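Household Help Exchange > Gadgets and Appliances > Robots

Can a robot put away the groceries and clear a table yet, or should I keep doing it?

Posted Jul 21, 2021 by dishpan_dora

I have two kids, a dog, a bad shoulder, and a kitchen table that has not been seen bare since we moved to Holtley. Every evening I put the same things back in the same places. Fruit goes on the plate, bread goes in the basket, toys go in the bin, and whatever is left goes in the drawer where things go to be forgotten.

My brother-in-law says I should wait a year or two and buy a robot. He has been saying this since the first vacuum came out, the round one, which he owns and which he has to rescue from under the sofa most nights. He sent me a video of an arm folding a towel. It was a very nice fold. Then I noticed the clock on the wall behind it.

So my question is for people who have worked with these things or at least read past the headline. Is there anything, at any price a normal person could say out loud, that will pick up a mixed pile of stuff off a table and put each thing where it belongs? I don't need it to cook. I don't need it to talk, and in fact I would pay extra if it didn't. If the answer is no, which part is the hard part? It looks like a job for a toddler, and I have seen toddlers do it (once).

Also, my husband runs a small shop that packs spare parts, and he wants to know if the answer is different for him. He has bins, he has parts, the parts go in the bins.

3 replies, sorted by most helpful

torque_and_toast

No for you, maybe for your husband.

I spent four years at a packaging outfit in Ullen where we had two arms on the line, and I now do the same work at home without them, so I have seen both sides.

Your husband first, as his is the easy one. If his parts are the same shape every day, arrive in the same spot and go to the same bin, that has been a solved problem for ages and plenty of people will sell it to him. The arm itself is only part of the bill. He will also pay for the stand, the fence, the fingers, and a person to come out and set it up, and then he will pay that person again when he changes the box size. Ours could place a carton to within a hair all night long. One night the cartons came in with the flaps folded the other way, and it spent the shift carefully placing nothing. The log said it had moved 1,609 of them. It was very proud.

If his parts are all different and come dumped in a heap, he is closer to your situation and should read on.

Your table is hard for several reasons that have nothing to do with strength. Most arms on the market can lift a bread roll. First the thing has to work out what is there, including whatever is half under something else. Then it has to decide how to grab it. You pick up a banana, a plate and a sock three different ways without consulting yourself. A basic gripper has two fingers and one idea, which is to close them. A block suits it fine. A plate lying flat is a bad day, and a sock is anybody's guess.

Then there's "where it belongs." You know the bread goes in the basket. Somebody has to tell the machine, and has to tell it again when you buy a different basket. Drawers are their own misery. To put something in a drawer you have to find the handle, hook it, pull in a straight line, let go, go back for the thing, come back, drop it in, and push the drawer shut without taking the cabinet along for the ride. When a person does that it's one chore. On a robot it is seven or eight chances to stop and wait for help.

What you can buy today is a vacuum, a mop that follows the vacuum, and a mower. All of those do one job on a flat surface, and all of them want you to tidy up before they start. I have a mop from Wulach that cost me 800 dollars and it does the kitchen well, provided I have lifted the chairs, the mat, the dog bowl and the dog.

Comment from dishpan_dora: So I would be tidying for the robot.

Comment from torque_and_toast: You would be its assistant, yes. Unpaid, but the hours are regular.

slowlane_55

just get a bigger drawer

(we put everything in one drawer at our house for 30 years and it was fine)

Comment from torque_and_toast: I can't fault this.

benchwarmer_ahonen

The first reply is right about what's for sale, but I think it's a little gloomy about what's coming. I do odd technical jobs for a small group, Ahonen Robotics (hence the name, my imagination was busy that day), and the table chore is pretty much what everyone in this line of work is chewing on. I'm not selling anything. We have nothing to sell.

The older way was to write down every move. That works until the apple rolls. The newer way is to show the arm many, many runs of the same sort of job, with the things in different spots each time, and let it pick up the habit. So people set out tables of toy food, blocks and boxes, with some places for them to go, and do the chore again and again. It is about as glamorous as it sounds. I have put a yellow block in a bin more often than I have called my mother, and both of them know it.

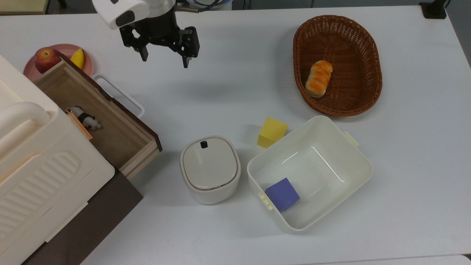 Toy fruit, a bread roll, two blocks, and a drawer standing open with a little black-and-white animal in it.

Your evening is on there in small. Bread in a basket, fruit on a plate, a purple block in the bin, and the yellow one up against the bin on the wrong side of the plastic. For you, fixing that last one is half a second and you wouldn't put down your coffee. For two stiff fingers, a block leaning on a wall is worse than a block in the open, as one finger wants to be exactly where the wall is. You can push the bin, nudge the block, or come at it from another angle, and a person does one of those without noticing there was a decision.

The lidded container is another good one. Is it shut because it's full, or empty, or because someone likes it that way? If I say "put the roll away," does it go in there or stay in the basket it's already sitting in? My kids would pick whichever answer let them leave the room. A machine has to be given some reason to prefer one, and most of our long lunches are spent arguing over what counts as tidy.

Here is roughly where it stands in our shop, which is one shop and not the whole world:

Picking up one solid thing in the open and setting it in a wide bin: good. I'd let it do that while I was in the next room.

Same thing, but into a drawer that's already open: decent, with the odd item left balanced on the edge like a cat.

Opening the drawer first: some days.

Clearing a whole table with mixed stuff on it, no help: we tried 55 of those in July. I kept the tally on a sticky note and the sticky note was big enough.

Anything wet, floppy, see-through or belonging to a child who will want it back in the same condition: no.

Speed is the other thing. Look for the little "8x" in the corner of those videos. The towel your brother-in-law sent you may well have been folded, but the towels after it were still in the dryer when everyone went home.

For your husband, I'd ask him how many different parts he has, and whether they can be lined up before anyone has to pick them. If a chute or a tray will line them up, he can spend his money on the chute and may find he no longer wants the arm. If they're a heap of shiny parts in a deep bin, he could get a quote, but he should make them demo it on his own parts, in his own bins, under his own awful lights. Don't let them bring parts. They will bring lovely parts.

For you, I would not wait. I'm hopeful about the next stretch of years and I still load my own dishwasher, badly, according to those I live with. What helped our table was taking the lid off the toy box. Without a lid, things get thrown at it from across the room and a fair number go in. That's also, as it happens, the exact change we made for the robot.

Comment from dishpan_dora: Lid is off as of tonight. Two things went in and one was a shoe. My husband has gone very quiet and is drawing a chute.

Comment from benchwarmer_ahonen: Tell him steeper than he thinks.

Comment from slowlane_55: chute into the drawer

dishpan_dora marked this reply as helpful.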